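Parkik Robotics Club – Frequently Asked Questions

Last updated Oct 31, 2019

Who can join?
Any student on a taught course. No programming experience is needed for the autumn group. The spring group assumes you can read and edit a short Python script.

When and where do we meet?
Room 4, Hallberg Building, twice a week in term time. The room closes at 9 pm and tools must be signed back in by then.

What is the table-laying project?
It is our entry for the Nostell Cup. Members use a hand-held gripper to record themselves moving tableware, and the recordings are used to train the arm. The current task set covers a tray, a spoon and chopsticks.

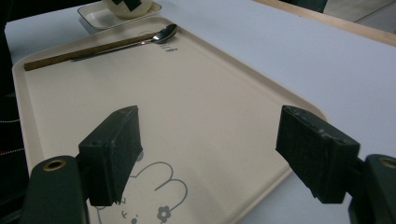 Each recording should contain one task only. Start with the fingers open, finish with the fingers open, and keep the tray within view throughout. If you drop something, stop and mark the take as failed – do not delete it. We have 1529 takes so far and need 2000 by the end of November.

Can I bring my own tableware?
Yes, provided it is clean and not fragile. Label it underneath.

The gripper fingers do not close evenly. What should I do?
Check the screws on both arms first. If there is still play, leave it on the repair shelf with a note.

Is there a fee?
No. Teams entering the cup pay for their own travel.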